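Tablet for reading and notes: Likel 2 or Cheon?

mullach_reader
May 6, 2026
Hello all. I want to buy a tablet for reading PDF files and writing notes with a pen. I have compared the Likel 2 and the Cheon for two weeks now and I still can not decide. The Likel costs 776 in my local shop and the Cheon costs 872, both with the pen included. I do not play games.

My old tablet is a Drerwood. It still works, but the battery is empty before lunch, and the newest version of my notes app does not install on it.

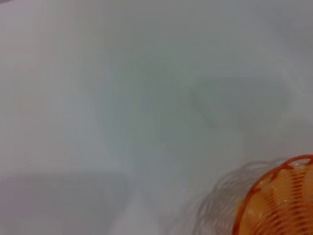
The second question is storage. My files take about 40 GB and they grow slowly - mostly scanned books. Is the smallest model enough, or will I regret it?

tapfold
Get the Likel. I have had mine since January and the pen feels better than on the Cheon. Smallest storage is fine for you.

Alois Ortner
I must disagree with tapfold. The pen is good, yes, but scanned books are heavy files and the Likel needs a moment for every page. My wife has the Cheon and she turns pages without waiting. For reading I would pay the difference.

tapfold
Never saw that on mine. Which reader app do you use?

Alois Ortner
The one that was already installed. Maybe another app is faster, I did not try.

mullach_reader
Thank you both. I read scanned pages every evening, so this waiting would disturb me. Tomorrow I will go to the shop with my biggest file on a memory stick and ask if I can open it on both.

quietkeys
Check first that the Cheon on display has the current software. In my shop it was an old version and the pen did not even connect.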